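Farneo Community Foundation
Small Grants: Progress Report, July 2026
Project: The Cevgate Shelf-Stable Recipe Book
Grantee: Yimer Neighborhood Pantry

Where we are

The recipe book is behind where we said it would be and larger than we said it would be. We applied for money to print a slim booklet of meals that can be made from what people carry home from the pantry. It now has enough material for a fairly stout one, and the cover is still being argued over.

The short version is that the recipes are collected, most are tested, the translations are under way, and the printer at Wisari has been patient with us in a tone we recognize.

Collecting recipes

We put out paper slips at the front counter and a box to drop them in. The plan allowed for 200 recipes. We received 381, plus a parking complaint and a very good poem about onions. A large share of the recipes were for bean soup. We like bean soup. We did not know how strongly the neighborhood felt about it, or how many households believe theirs is the only correct one.

Sorting took longer than budgeted. Many slips gave amounts as "some," "enough," or "the blue cup." We called people back where we could. The owner of the blue cup kindly measured it for us, and it holds a little less than a regular cup, so the rice dish on the draft pages has been fixed.

Testing

Each recipe is cooked once by someone who did not write it, on a two-burner stove, with no oven. The no-oven rule was in our application and we have kept to it, though it cost us a cornbread that several testers still bring up.

Testing has gone well overall. The lentil chapter is finished. The canned fish chapter is finished except for one casserole that tastes fine and looks like an insurance claim. Breakfasts are the weak spot: we have seven ways to cook oatmeal and would like to offer people something that is not oatmeal.

The chapter on foods from other kitchens was not in the original plan. It grew out of questions at the counter about packaged items that one household would grab with delight and the next would leave behind. We now give each of these a half page covering what the food is, how it is usually eaten, and one quick meal to start with. Readers who tried the draft pages went to this chapter first, skipping our introduction entirely, which we had rewritten 5 times.

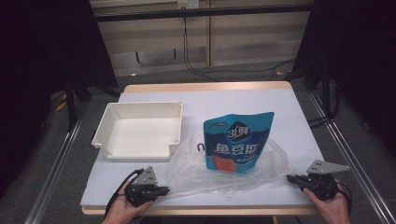

A pouch of fish tofu, one of the packaged foods covered in the new chapter.

Translation and layout

The Spanish pages are complete and have been read by two people who disagree about the word for green beans. We are printing both words. The Chinese pages are half done. Layout has started on the chapters that are finished, using a larger type size than planned after early readers held the sample at arm's length and squinted at it. Larger type means more pages, and the page count was already a sore subject.

Money

Spending on ingredients is under budget, mostly thanks to the beans. Spending on printing will be over. We would like to move the unspent testing money into the printing line and ask for your approval to do so. The total stays the same. A revised budget sheet is attached, and the column that did not add up in our last report now does.

What is left

Finish the breakfast tests. Finish the Chinese pages. Choose a cover. The current front-runner is a drawing of a saucepan, which has the advantage of offending only the people who wanted a skillet.

We also need a decision from you on the logo. Your guidelines ask for it on the front, and the saucepan's handle is presently in the way. We can shorten the handle or move the logo to the back cover. Please let us know which before the files go to Wisari.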